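# How a Robot Arm Decides Where to Put Its Fingers

A robot arm is a set of motors joined end to end. The motors can turn, hold still and report their position. Deciding when to turn is the job of a program. At Imside the program is called Timilero, and it runs on an ordinary computer.

Timilero works in a loop. A loop is a list of steps that starts again as soon as it ends. This one has 4 steps:

1. Look at the newest camera picture.
2. Work out where things are.
3. Choose a small movement.
4. Send that movement to the motors.

Each movement is tiny. Picking up one small object can take 176 trips round the loop.
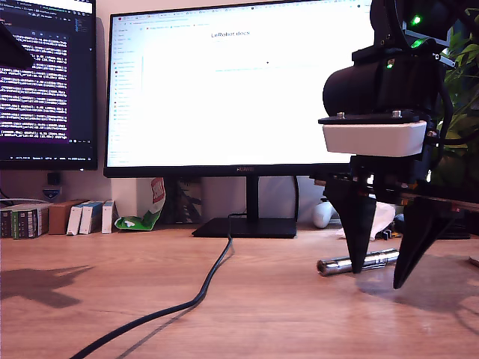 Step two is called perception. To a computer, a picture is a grid of numbers, and each number says how bright or how colourful one dot is. Nothing in the grid says "metal" or "desk". The program has to learn which patterns of numbers belong together.

Shiny things are hard. A polished surface reflects whatever is near it, so its pattern changes when the light changes. Leaves, cables and crumpled bags are also a problem — they have untidy shapes, and the program must learn to ignore them.

## Where the camera is matters

A part of Timilero called Lokach keeps track of the view. It stores what the desk looks like with no arm in the way, then compares that with later pictures. Dots that have changed may belong to the arm or to something that has moved.

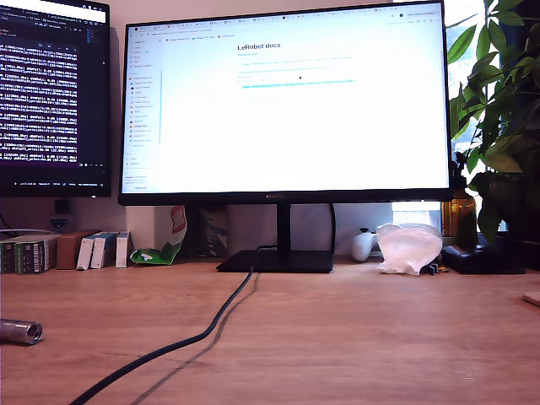
*The desk with no arm in view. The metal cylinder is near the lower left corner.*

A person can lean sideways and still know it is the same desk. A program given a tilted view gets a completely different grid of numbers. For this reason it is trained on pictures from more than one angle.

## Planning

Once the program has a guess about where the object is, it needs a path. The planner is called Urrego. It checks each possible path against two rules: the fingers must not hit the desk, and no joint may bend further than it can.

Suppose one joint can turn 135 degrees. If a path needs 140, Urrego throws that path away and tries another.
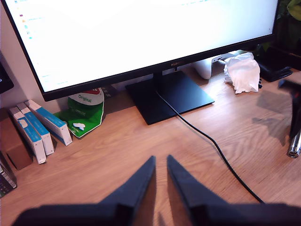

The gap between the fingers is planned as well. It has to be wider than the object on the way down and then close until the motors feel a push back. If they feel nothing, the fingers have missed, and the program opens them and begins again at step one.

**Words to know**

- **Loop:** steps that repeat.
- **Perception:** turning pictures into facts about where things are.
- **Planner:** the part of a program that chooses a path.
- **Gripper:** the fingers at the end of the arm.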